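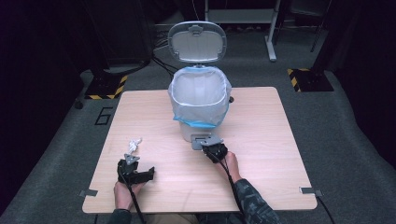
Second day with the Irell grippers on trial from Usent. We have the pair until Friday and then it's either the order form or the return box. I did the tidying task all morning, tissue into the little white bin, lid up, liner in, one gripper in each hand. The weight is fine for the first hour. After that I feel it in the left thumb more than the right, and I've put that on the sheet. The cables are my main complaint. They run back along the arm and I keep moving my elbow out to make room for them. Nilton Tello says the Nyamweya set was worse, but I never used it.

117 takes by lunch, of which 48 had to be thrown out. Most of those were early on, when I was closing the jaws too soon. A tissue is an awkward thing to pick up with them. It squashes flat and you end up pinching the table.

Rang Usent at two about the price. 3,000 for the pair with a year's support, spare jaws extra. The man would not say how much extra. He tried to sell me the Flonderum software as well and I said we would manage with what we have.

Afternoon slower. Battery on the logging laptop went, lost almost an hour. Cups tomorrow, then the drawer. Must ask Nilton for the other charger and find out who has the return label.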